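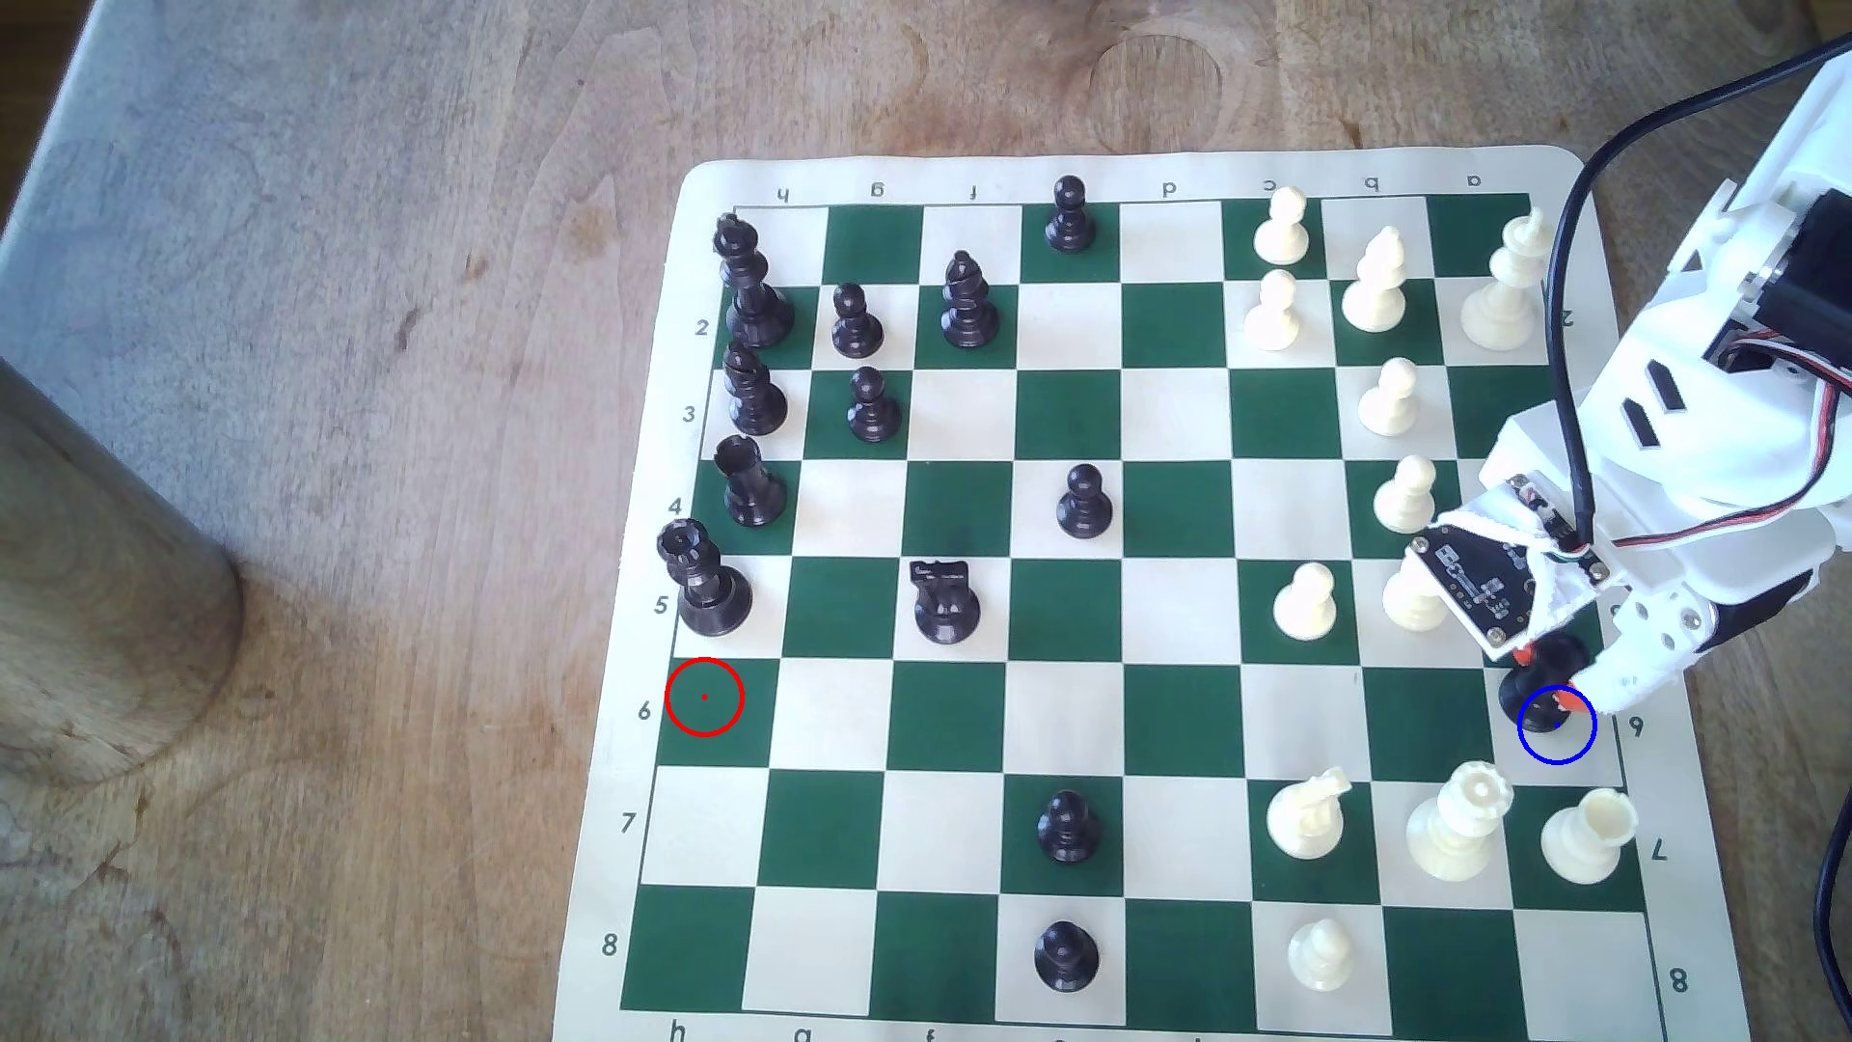
Chess should be as easy to find as a library card, one reply to the spring survey said, and several others asked for boards that could stay out on the tables all day.

**ESTURA TO BRING OPEN CHESS TABLES TO BELBY READING ROOMS**

BELBY – Estura will place roll-up chess sets in 19 reading rooms and community halls in and near Belby this July, under its Tralari program for shared games and quiet activities. The sets will be free to use during regular opening hours. No sign-up is required.

The program is supported by a grant of $3,000 from the Nikzad Fund. The grant covers 66 sets, storage tubes and a supply of spare pieces. Each location will receive at least two sets, with the remainder going to the larger halls.

Estura chose vinyl boards for their low weight and easy care. They can be wiped with a damp cloth and rolled up at closing time. Letters and numbers printed along the border allow new players to follow a written game or record their own moves. 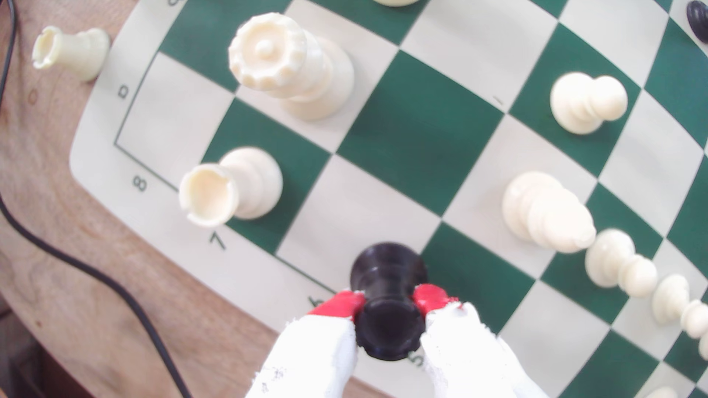
*Roll-up vinyl board in green and cream, with numbers printed along the border.*

Visitors may leave an unfinished game in place until closing – staff will set out cards marked "Game in progress" for this purpose. Boards left without a card may be reset for the next players.

Beginner sessions will be held at the Belby Central Reading Room at 4 p.m. throughout July. The sessions cover how the pieces move, castling and simple checkmates. Children under eight should come with an adult.

Replacement pieces may be requested at any front desk. Halls outside the current program area that wish to take part next season may write to the Estura programs office before the end of August.

**About Estura**

Estura operates reading rooms and community halls in the Belby area and lends books, games and hobby equipment to residents.

**Media contact:** Estura Programs Office, Belby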